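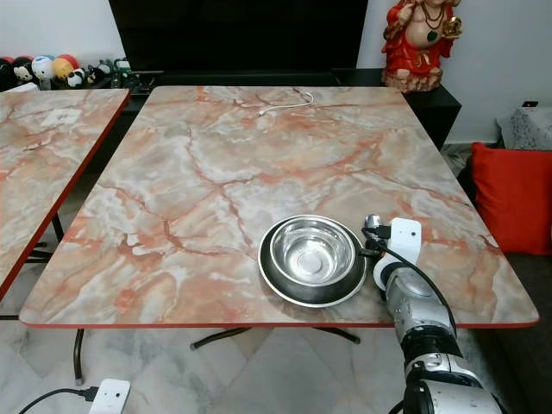
It looks like a toy right up to the moment a full pot of chili lands on it, one early buyer wrote of the Hella, and that remark has followed the product ever since. The Hella is a silicone trivet in the shape of a flying saucer, made by the kitchenware firm Nolel and sold mainly through the gift retailer Suteck. It protects tables and counters from hot cookware, and with its domed center piece in place it doubles as a spoon rest. Among collectors of science fiction kitchen goods it is one of the best loved pieces of its type, and it is easy to see why: it is funny, it is sturdy, and it gets used every day.

Design

The Hella consists of two parts, a saucer and a dome. The saucer is a flat disk of thick silicone, 11 inches across, with a raised rim and a ring of round "portholes" molded all the way through. The portholes let air move under the pot, and they also save a surprising amount of weight. Three stubby landing legs hold the disk clear of the table. They fold flat against the underside for storage, and the hinges are simply thinner strips of the same silicone, so there are no pins or screws to lose.

The dome is the charming part. It snaps into a groove in the middle of the saucer and has a shallow dip on top that holds a ladle or a wooden spoon. It has to come off before a pot goes on, and most owners park it next to the stove, where it makes a fine little saucer of its own. Later versions have a tiny pilot pressed in relief on the inside of the dome, visible only when it is turned over. Finding the pilot for the first time is a treat that fans try hard not to spoil for each other!

Nolel rates the silicone to 500 degrees Fahrenheit. Both parts can go in the dishwasher on the top rack.

Development

The trivet began as a pot lid. Nolel, whose workshop is in Abugri, had been trying to make a stretchy saucer-shaped cover for mixing bowls, and the early molds kept coming out too stiff to stretch over anything. The stiff samples ended up in the workshop kitchen, where people set coffee pots on them. Legs were added to the next mold, the underside was ribbed, and the lid project was dropped.

Hella was the workshop's nickname for the stiff mix itself and had no connection with space or saucers. A handful of other names were tried on the packaging, all of them with "orbit" in them somewhere, before the nickname won.

Use and care
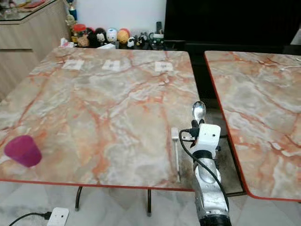 Silicone grips well, and the Hella's feet will hold still on almost anything smooth and clean. The legs should be unfolded fully, with the hinge strips lying straight, or the saucer will tilt toward whichever leg is bent under. Flour and crumbs spoil the grip, and so does cooking oil, which leaves faint rings when the trivet is lifted. The rings are easy to miss on a busy pattern such as the gray, cream and orange-red marbling of the glossy table shown in this section, so it pays to wipe the spot with a soapy cloth before setting the trivet down again. Small paper slips, such as the three white labels toward the far edge of the same table, are best kept out from under the feet, where they can slide.

The saucer should never be used on a lit burner or under a broiler. Strong smells such as garlic and curry can linger in the silicone; owners usually get rid of them by leaving the saucer in a warm oven with the door open a crack. Silicone that has gone sticky with old grease comes clean with a baking soda paste.

Versions

The original Hella came in a flat silver-gray. Nolel has since brought the range to 9 colors, including a glow-in-the-dark green that is a joy in a dim kitchen and charges up nicely under an ordinary ceiling light. The green uses a slightly softer mix, so its legs fold more easily and also wear sooner.

A smaller trivet, the Hella Scout, is meant for teapots and has fixed legs and no dome. A mothership edition, long enough for a casserole dish, was shown in Suteck's April catalog and sold out before the next one was printed. It has not been made again, though the mold still exists and requests for it turn up regularly.

Collecting

First-run saucers can be told apart by their portholes, which are oval. The round ones arrived when the mold was recut. Domes from either run fit both saucers, and mixed pairs are common at swap meets, especially silver saucers with green domes.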